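# Chapter 4: What a Shirt Costs

In September the town of Tadcombe held its yearly rummage sale, and Jana Kuhlmann bought a raincoat for three dollars. The same coat sold new at Dovthorpe's for sixty. Both sellers went home pleased, and so did she, though her brother Volker told her she had been robbed.

Economists have a word for the gap between what you pay and what you would have been willing to pay. They call it *consumer surplus*, having passed over several livelier names. This chapter is largely concerned with it, and with the reasons a garment can lose most of its price between one hanger and the next without losing a button.

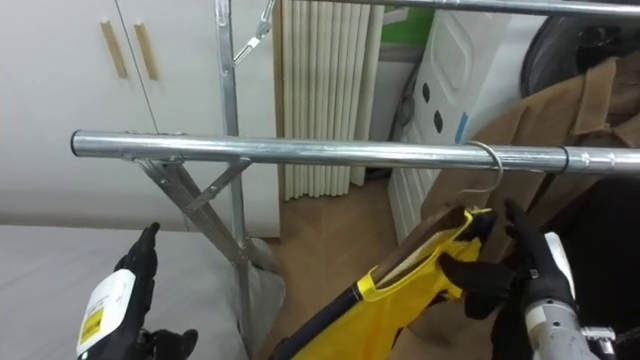 **Figure 4.1** A yellow garment with black trim at a metal clothes rail.

We begin with resale, where prices are set by people who would like their closets back. Section 4.1 follows a secondhand shop in Prelska that took in 3,000 items in a season and sold 1,453 of them. The rest are the interesting part – they had prices too, just not ones anybody would pay.

Section 4.2 draws the demand curve. Bring a ruler.

Before reading on, write down the most you would pay for the coat you wore last winter if you had to buy it back today. Keep the figure. We will need it in Section 4.3, and you may not like it.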